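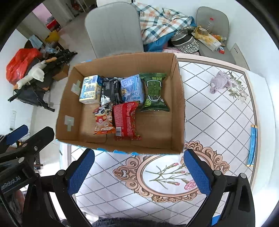 Die Kiste auf der Tischdecke, rechts vorn noch Platz.

Fehler 749. Schon wieder.

Ich lese ihn laut vor, als könnte jemand im Zimmer etwas damit anfangen. Greifkraft außerhalb des Bereichs. Im Handbuch von Mosberg steht dazu ein einziger Satz: Vorgang wiederholen. Danke auch.

Also wiederholen. Kurz nach 7, August, Fenster auf, keine Luft. Rote Tüte, orange Tüte, dahinter die grüne. Die Finger gehen zu, gehen auf. Zu. Auf. Blaue Polster, ganz sanft. Tüten mit Luft drin sind schwierig, das weiß jeder, der das mal gemacht hat. Zu fest und sie platzen. Zu locker und sie rutschen.

Lalluline zahlt pro Kiste. 600 Kisten bis Monatsende, sonst bekommt Skulmont den Auftrag. Ich rechne nicht mehr nach.

Auf dem Bildschirm die Kurve. Grün, grün, grün, dann ein Zacken nach oben. Fast 10 Newton, wo drei stehen sollten. Einfach so. Ohne das etwas zwischen den Fingern war.

Ich hätte aufhören müssen. Stecker, Schluss, Meldung schreiben. Stattdessen hab ich die Grenze hochgesetzt. Ein Klick. Das Fenster fragt: Sind Sie sicher? Ja. Ja doch.

Der nächste Griff war gut. Der danach auch. Ich hab sogar gesummt.

Dann die Tüte quer, eine Ecke nicht gefasst, und ich — ich greife hin. Mit der linken. Man macht das, ohne zu denken, so wie man ein Glas auffängt. Und die Finger gehen zu.

Kein Knall. Ein leises Summen, höher als sonst, und es hört nicht auf. Der Motor zieht nach. Zieht nach. Auf dem Bildschirm blinkt 749, 749, und keiner hat der Maschine gesagt, dass ein Fehler auch heißt: loslassen.

Wo ist der Knopf. Rechts, unter den Sachen. Ein Beutel, noch einer, eine Flasche rollt weg. Ich treffe ihn mit dem Elenbogen.

Stille. Die Finger bleiben zu.

Man muss sie von Hand aufdrehen. Eine Schraube, ganz klein, dann die zweite. Mit rechts geht das. Es dauert.

Später die Meldung, getippt mit einer Hand. Bei Ursache gibt es ein Auswahlfeld. Netzteil, Sensor, Bedienung. Ich stehe lange auf Sensor. Dann Bedienung. Dann wieder Sensor.

Die Antwort von Olivares kommt noch in derselben Nacht, automatisch. Vielen Dank, Ihr Vorgang wurde aufgenommen. Bitte wiederholen Sie den letzten Schritt.

Ich lege die Hand ins kalte Wasser und lasse den Rechner an.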